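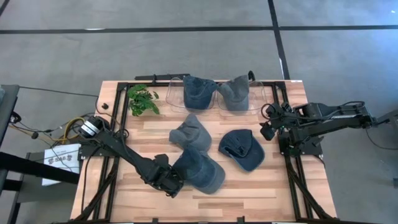
Trukard is a two-arm tabletop robot built in a shared workshop by Ieuan Trevor and other members of the Mosov workshop. It's a hobby build. No product, no kit for sale. The name covers the table, both arms and the control software, though people at Mosov mostly use it for the table. It is known for handling soft items such as caps, socks and dish cloths.

Background

Trevor started with one arm, clamped to a kitchen counter at home. The clamp slipped and the counter got scratched, and the arm moved to Mosov the following October. A second arm was added once it was clear that one hand can't do much with cloth. You pick up a corner and the rest just hangs there.

The first shared version used a folding table. Too much wobble. Every fast move of one arm shook the other, and recorded moves never played back the same way twice. The current table replaced it.

Construction

The top is light butcher block, set in a frame of black aluminum extrusion. Diagonal struts brace the frame at the corners. The arms are mounted on opposite sides, on the left and right rails, facing each other across the work area. Mounting to the rails instead of the wood was Trevor's choice, so the arms can slide along when a job needs more room at one end. Four bolts per arm, and they need checking. The builders' notes say to check them every Tuesday, before anyone powers up.

Each arm is a chain of black jointed links ending in a small gripper with servo-driven fingers. The links are from a printed design called Flistell, changed a fair bit at the elbow after two early ones cracked along the layer lines. Printing a full set takes most of a week on the Mosov machines, more if somebody else has a job in the queue.

Cables are the weak point. The left side especialy, where power and signal leave the arm close to the base and loop off the table. A yellow cable was used there so it could be found in a hurry. Cable chain was tried, it snagged on the rail, and it came off again. Current advice is long slack loops and velcro.

Black tape lines on the floor mark where the table goes. Move the table and the overhead calibration is off, so put it back on the lines.

Control software

The control program, Jarman, runs on a used desktop PC. It does three things: reads the joints, plays back recorded moves, and stops everything when a motor draws too much current. The stop was added late. Before that a stuck gripper would just keep pushing untill a gear went.

Moves are recorded by hand. One person steers a pair of small leader arms, the big ones copy, and Jarman saves the run. As of the last count in the notes there were 3,552 saved runs, with 2,000 of them from the current table. Older runs from the folding table are kept but not used. Different heights, different reach.

Cap sorting

Cap sorting is the job most visitors get shown. Baseball caps are put out on the wood, and the arms pick them up one at a time and set them on a clear acrylic stand at the far end, side by side. Denim and denim-like caps are the usual set. Several shades, from faded gray to dark navy, which is handy for testing whether the camera can tell one from the next.

Harder than it looks. A cap lying on its side rolls when touched. A cap lying flat with the inside band showing has to be turned over first, which takes both grippers. A crumpled one has no good place to grab. The usual fix is to press down on the crown with one gripper, close slowly, lift a little, then bring in the second arm for the brim. The other arm should stay folded back near its rail until it's needed, otherwise the elbows meet in the middle.

The acrylic stand causes its own trouble. Curved shiny edges, and the wood grain shows through, so the camera often misjudges where the stand begins. Matte tape on the lip helped some. It peels.

A full sort is limited to 20 minutes, after which the servos get a rest.

Known problems

Gripper fingers wear smooth. Rubber sleeves help, replace when shiny.

Left shoulder drifts after a long session. Re-zero it, don't adjust the offset in Jarman.

Brims bend if the close speed is set too high. Stiff ones pop out of the grip sideways.

Plant leaves on the table get picked up as cloth by older versions of the detector. Fixed in the newer one, mostly.

Versions

Trukard 1: one arm, kitchen counter. Retired.
Trukard 2: two arms, folding table. Parts reused.
Trukard 3: butcher block table, rail mounts, current stop. In use.

A fourth version with a wrist camera on each arm has been discussed. One bracket has been printed so far and it doesn't fit.

See also

Flistell arm
Jarman (software)
Mosov workshop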